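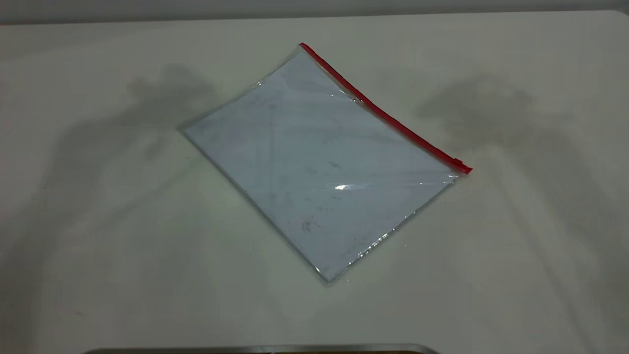
Red-zip pouch on the cell table, before lunch.

Okay, so today was all about the pouch pick, and I am pooped! The Fosuno arm had been missing the zipper pouches since I swapped its cups, and I'd blamed the cups all morning (sorry, cups). Then Yi-an Choo wandered over from the Vultau line with her coffee, looked at the monitor and said, "What's with the shiny spot?"

Well. There's a little white streak of glare near the middle of the pouch, and the vision job was grabbing that as its pick point every single time. I'd been staring straight past it. So I dropped the exposure a notch, moved the search over to the red zipper strip, which stands out like crazy against that pale table, and taught the pick again from there. Took me 4 tries to get the angle offset right, with plenty of muttering in between.

Ran 200 cycles after lunch and it dropped one, at 113, when a cup didn't seal. I wiped all the cups down, checked the vacuum line for kinks and bumped the dwell up a hair. Soomro wants 500 clean before they'll let us ship the cell to Lomungate, so that's tomorrow's job, and I'm bringing a sandwich and a podcast.

Other stuff: filter on the vacuum generator is gray and nasty, need to order two. Backed up the program before I touched anything this time (yay me!). I still want to do something about those overhead lights, maybe a shade, maybe just tilt them. Ask Yi-an if she has any of that matte film left.

3 comments | 7 shares
Contact | Copyright, all rights reserved | Back to top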